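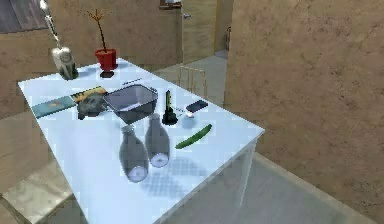 Hi all,

Akosua Aidoo wrote:
> Does anyone varnish their watercolours instead of framing
> under glass? I've got 10 pieces due at Stilstead in September
> and glass is going to cost me a fortune.

I do, and I love it! Mount the paper on a cradled panel first, let it sit overnight under some heavy books, then spray in light coats (outside, please, my kitchen still smells). Never brush the first coat or your colour will lift. I lost a whole sky that way.
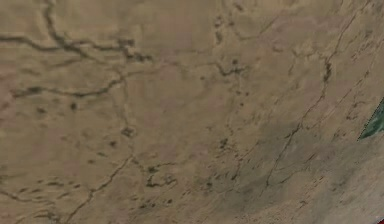
Matilde puts cold wax over the top and buffs it with an old T-shirt, which gives a lovely soft grey sheen. I'm too impatient for that.

Do check with Stilstead before you start though, as some galleries still want works on paper glazed. They knocked back one of mine and I had to scrounge a frame on the Thursday!
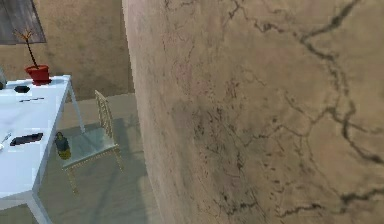

I've got half a can of matte spray you're welcome to, and my offcuts of panel too if they're any use.

Cheers,
Ryan Naylor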